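4.2 Why people stroke the board before they buy it

I should admit that I came to this part of the study by accident. My plan for the Anville interviews was to ask people about price and nothing else, because price was what the first survey had been about (253 usable forms, most of them filled in while somebody waited for a parking ticket to be stamped). But in the second week Vignesh Salian, who was doing the interviews with me, started writing little notes in the margins: "rubbed it," "turned it over, rubbed it again," "sniffed it!" By May we had so many of these notes that we gave them their own column.

So what were people doing? My best guess is that they were reading the grain, or trying to. When I asked shoppers at the Wundau kitchen store what they liked about the board in their hands, they hardly ever used the word "grain." They said it had "a nice face," or "something going on in it," or (my favorite) "it looks like weather." One man told me he'd put back a board because it was too plain and he could have gotten that from plastic. The woman next to him had picked up the very same board and bought it, and she told me she liked it because it was quiet. I have both of them on the same tape, and you can hear him snort.

Knots were where the arguments got really lively. I had gone in thinking, like most of the older writing on wood products, that a knot is a defect and people will pay less for it. Some did say that. But a good many of the people we talked to had a more tangled view, and it seemed to depend on where the knot was and what the wood did near it. A small one sitting in a patch of busy grain got forgiven, or even liked. The same people got fussy about a knot sitting alone on a plain surface, and they worried that it would fall out or hold onto onion juice.

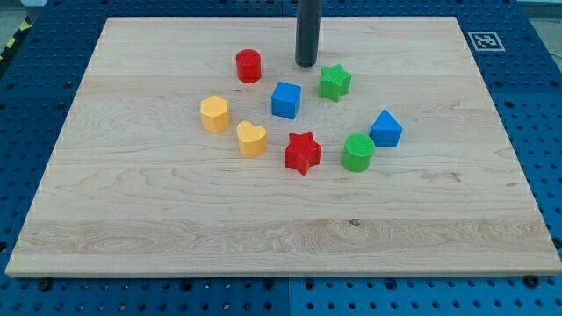 Figure 2. A pale board with a small dark knot in a band of wavy grain.

Now, I don't want to push this too far. We talked to people who were already standing in a kitchen store, with time to spare, and that's a chatty bunch. Venkatesh Kaimal read an early draft and asked me, quite fairly, whether anybody would say such things about a board they'd owned for five years. I didn't know, so we went back to 12 of the buyers and visited them at home. Those were lovely afternoons and I drank far too much tea! Most of them still had a side they called the good side, and several kept it facing the wall so it wouldn't get cut up. One Bellis Street household used the good side only for bread and cheese when company came.

What had changed was the talk. In the store they had described the wood. At home they described marks: the burn from the lasagna dish, the beet stain, the place where a teenager tried to open a coconut. I'd ask about the grain and they'd look down at it politely, say "oh yes, it's pretty," and go right back to the coconut. I've put the longer stories in the appendix, and the way we coded the store talk and the home talk is laid out in 4.3.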